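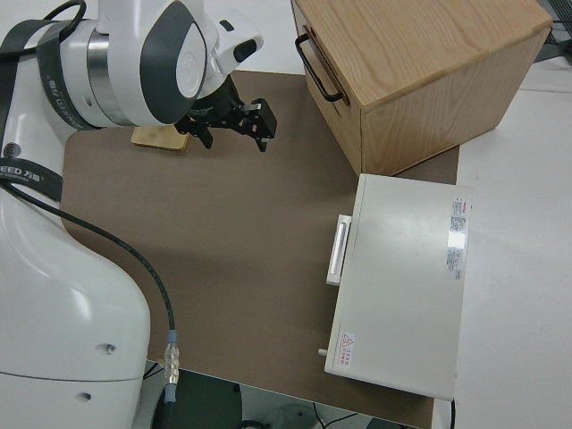 Seized fasteners are what turn a one-evening job on an old car into a week off the road, so tonight is about getting them out in one piece. Most of the talk is on suspension and exhaust hardware. Start with the easy end, though: small bright screw heads on a black bracket, like the silver ones on the gripper bracket in the opening slide, can be found at a glance. Under a fifteen-year-old wagon everything is the same brown, and you find the bolt with a wire brush and your fingers.

Posted 2024-10-03 by Freya Wainwright
Club > Tech Nights > Speaker Notes

Slide 2. The car
My wagon, bought in Quinlan, driven every winter on salted roads. Rear shocks were the original plan. Lower bolts both seized in the bushing sleeves. Mention that the upper nuts came off by hand, more or less, because people always ask.

Slide 3. Before you touch a wrench
Brush the exposed threads. Penetrating oil the night before, again in the morning. Six-point socket, never twelve-point, on anything crusty. Check the manual for where the nut is captive. If it's a weld nut inside a frame rail and it breaks loose, you are cutting an access hole.
Ask who has done this. Bayu has, twice.

Slide 4. Heat
Propane is fine for brackets and small exhaust nuts. It won't do much for a control arm bolt. Induction tool is better near rubber and wiring but the coils wear out and they aren't cheap. Pull the carpet back if you're heating the floor pan side. Extinguisher within reach. Fuel lines and brake lines: find them first, shield them or don't use heat there.
Pass the coil around. It's the club's, so I want it back.

Slide 5. Working it out
Tighten a hair, then loosen. A quarter turn out, an eighth back in, more oil. If it gets harder to turn, stop and go back. Impact gun on low, short bursts. Long breaker bar last, as that's how heads get snapped off.

Slide 6. When it snaps
Centre punch properly. Left-hand drill bit before any extractor. A broken extractor is harder than your drill bits and you'll be paying a machine shop. The one in Grodcombe charged me $220 for 2 studs, and I had to bring the manifold in myself.

Slide 7. Putting it back
New hardware where the manual says single-use. Chase the threads, don't cut new ones. Anti-seize on shanks and sleeves. On threads it changes the torque, so check before using it. Final torque on rubber bushings with the car at ride height.

Questions. Naheed has the sign-up sheet for the hoist in March. Lights off at the back door when we leave.

Filed under: Tech Nights, Rust, Tools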